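Kitchen Drawer Forum > Gadgets, Old and New > Mint green hand crank thing, keep or rehome?

buppha_t
Joined in December
Posts: 7

Hi all, first real thread from me so be nice! I'm clearing out my aunt's kitchen and I've gotten down to the gadgets, and the one I can't decide on is this little hand crank thing in mint green with a shiny metal drum on top. It was in the cupboard over the fridge with a stack of Horkard catalogs and a fondue set that I'm pretending I never saw. No box, no booklet, and I haven't found a name on it yet. My cousin swears it's a Kukix cheese grater. My mom says no way, it's for crushing ice, because she remembers my aunt making drinks with it one summer (my mom remembers a lot of things). 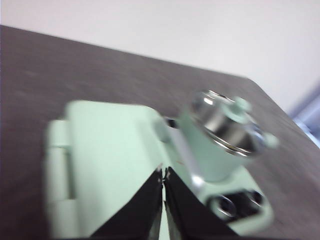 My kitchen is tiny, one counter and three drawers, so whatever comes home with me has to earn its spot. I do love the color. But if it's a pain to clean or it only does one job I'll put it in the donation box and move on. Does anybody have one like it, and do you use it?

Thanks!
Buppha Thaweesak

crankypants
Posts: 2,218

Keep it. Next question.

OK, longer answer. I've used hand crank stuff for years, and the trouble with the small ones is always holding them down. If it stays put when you crank, great. If it wanders around the counter you'll use it twice and go back to the box grater. Try it on a damp dish towel before you decide.

Did you find any blades or inserts loose in the cupboard? People toss those by accident all the time. Check the bottom of every drawer before you haul anything off.

kongkaew_kitchen
Posts: 138

I'm with your mom on the ice! I had a Kongkaew crusher with the same kind of look, color and chrome, and you dropped the cubes in, cranked like mad and it spat out chips. Loudest thing I ever owned. Made wonderful iced coffee though.

crankypants
Posts: 2,218

Disagree. Ice crushers I've owned had a hopper with a lid and a cup underneath to catch the ice. Where would the ice go on this one?

kongkaew_kitchen
Posts: 138

Parts go missing, you just said so yourself :) The cup could be sitting in the garage with screws in it.

buppha_t
Posts: 7

Ha, I'll check the garage. No blades so far, but I've only done half the drawers. I went back over there tonight after dinner and got it down on the table for a proper look.

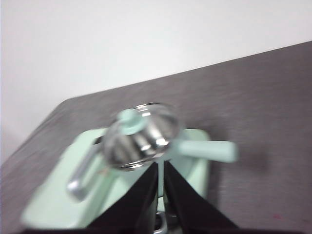 So I've been trying to think about this like a person who has to wash it. I hate washing the regular grater, I always lose some knuckle, and anything with a gear in it scares me a little. The drum has an open rim at the top though, so I could at least get a bottle brush down in there. What bugs me more is the long green handle that comes straight out from the side of it, plus there's the metal arm on the other side angling down. Put those together and I'm not sure it fits in any drawer I own. Maybe on top of the microwave?

crankypants
Posts: 2,218

See if the handle unscrews. Don't force it. The green knob next to the drum might be what holds everything together, so I'd start there and see if it turns by hand. Put a tray under it so you don't spend the evening on the floor hunting for a washer.

kanyarat_k
Posts: 3

Delurking because I just did my grandmother's place and I have feelings! I kept her Plaltar egg slicer and her nut mill and gave away the rest. The nut mill I used all through December for cookies, the slicer has been in a drawer ever since. I'd say keep one thing, the one you'd be sad to see on a thrift store shelf, and don't worry too much about what it's for. You could always stick wooden spoons in the drum, lol.
Kanyarat Kaewsai

crankypants
Posts: 2,218

Spoons. In a perfectly good gadget. I need to go lie down.

kongkaew_kitchen
Posts: 138

I keep pens in an old flour sifter and I sleep fine.

Buppha, whatever you do, no dishwasher until you know what it's made of. My Kongkaew went through once by mistake and the shine went cloudy. Warm water, drop of soap, dry it right away.

buppha_t
Posts: 7

Kanyarat, that helps, thank you! And sorry about yours, it's a strange job going through somebody's cupboards. I think I would be sad to see it in the thrift store, so it's coming home with me and the fondue set is going in the donation box. I'll try the knob this weekend (with a tray) and finish the drawers for blades. If I find a cup in the garage my mom is going to be unbearable.

crankypants
Posts: 2,218

Post whatever turns up in those drawers, even if it's just a weird little disk. I still say it isn't for ice.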